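Search this site Search Go
Last updated: November

Handling Rules for a Two-Arm Packing Cell
Student project report, Carkham Automation Lab

1. Purpose

The Karpenko cell was built to handle plastic drinkware and bubble wrap with two small arms. Our group was asked to write operating rules for it, try them over one term, and report which ones held up. The arms themselves were outside the scope of the project.

2. Rules adopted

2.1 Joint speed is limited to 200 mm/s at the tool whenever the enclosure is open at the front.
2.2 One arm holds the object at any time. The second arm approaches with its gripper open and closes only after the first has stopped.
2.3 Stemware is gripped by the bowl for lifting. The foot is left free for the second gripper.
2.4 Wrist cables must clear the other arm through the full move. Check by jogging both arms at low speed before each session.
2.5 Wrapped items stay on the floor of the cell until the log entry is closed.

3. Trial

We logged 1366 moves under the rules, at the Stimholm bench and later in the cell. Almost 300 of these were handovers. Rule 2.2 was broken 2 times, both during manual jogging, and the software now blocks a close command while either arm is moving. Rule 2.4 was the slowest to apply and the one operators most often asked to drop. We recommend keeping it.
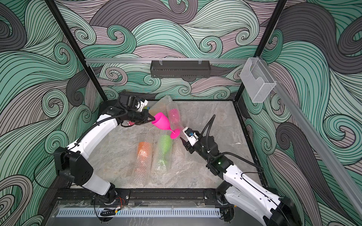

Figure 1. Left gripper holding a magenta plastic wine glass by the bowl; right gripper open beside the foot. Wrapped items on the cell floor.

4. Open points

Rule 2.3 does not cover tumblers or anything without a stem. The Ernier log format has no field for a refused handover, so these were entered as comments and had to be sorted by hand. A revised form is attached as Appendix B.

Contact | Copyright Carkham Automation Lab | Back to top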